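Can a machine make breakfast yet? Speaker notes

Cavstead evening talks, Thursday, January 17, 2019. 3 parts, then questions.

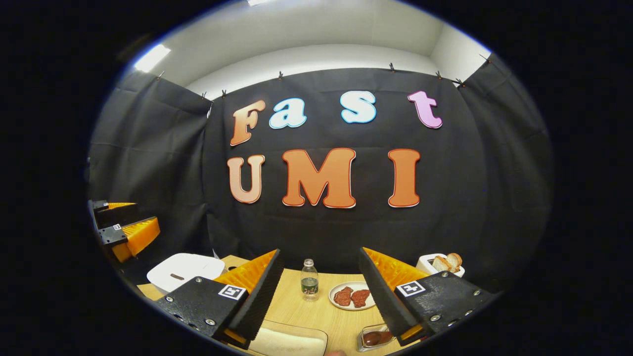

Slide 1. The breakfast table, with bread in the toaster and meat on the plate.

Opening (speak slowly, wait for the people at the back to sit)

Good evening. I work with machines in a factory, and at home I do the same chores as you. So I am asked very often: when will the machine do my kitchen? Tonight I try to give a fair answer. It is a longer answer than yes or no, and I ask for your patience.

Leave slide 1 on the screen for the whole first part.

Part 1. The kitchen

Please look at the bread. It stands up out of the toaster, and a person takes it with two fingers and thinks of something else. For a machine this is a difficult object. Bread is soft. If the grip is too strong, the slice is crushed. If the grip is too weak, the slice falls back or turns on its corner. And fresh bread and old bread do not need the same grip.

Then the two slices of meat on the plate. One lies a little over the other. If I ask you to give me one slice, you give me one slice. A machine must first understand where the first one ends and the second one begins, and the color is almost no help.

Then the water bottle. It is clear plastic, and clear things are a known trouble. Many cameras that measure distance look through the plastic and measure what is behind. The bottle is also only partly full, so the weight cannot be known before lifting.

The pads on the fingers are orange and soft, with fine ridges. I want to say something good about soft pads. In my first years we had only hard metal jaws, and with them I would not touch a slice of bread. A soft pad forgives a small mistake in position. I believe this simple part helped us as much as better computers did.

(If somebody asks now about price, say: later, in the questions.)

Part 2. The shop floor

Change to slide 2, the packing line at Arex. No picture, only the figures.

At Arex we have one arm which puts metal covers into boxes. In December we watched it for 399 covers in a row. It failed with 5 of them. The manager was happy, and I was also happy.

But please consider what we gave to this arm. The covers are all the same. They arrive on the same side, in the same light. The floor is flat and no child leaves a shoe on it. We built the whole room for the arm. Your kitchen was built for you.

At Kandlow they tried with mixed goods, 111 different articles in open bins. There the arm stopped so often that one worker had to stand near it all day. I do not call this a failure, they learned much. But the worker was not replaced. He got a different job, and he told me it was more boring than the old one.

Pause here. Drink water.

Part 3. What I think

Which chores are possible today? Vacuuming a simple floor, yes. Cutting grass, yes, if the garden is simple. Moving the same part from here to there, yes, for many years already. Folding a shirt is possible, but so slowly that you would take it from the machine and do it yourself. A full breakfast, in a kitchen which the machine never saw before: I would not buy it yet, and I would not sell it to you.

Learning from people is the direction I trust most. In the Beneš project we wrote every movement by hand, line after line, and when the table was moved by the width of a finger we started again. It is much better if a person shows the task many times and the machine takes the movement from that. A person's hand already knows how to be careful with toast.

I am often asked for a year. I do not give a year. I gave one before, and it has passed.

Questions

Repeat every question into the microphone. If the question is about jobs, go back to the Kandlow story. If it is about safety, say that hot things and knives are a separate subject and need a separate evening.

Finish before the doors are locked. Take the adapter cable home this time.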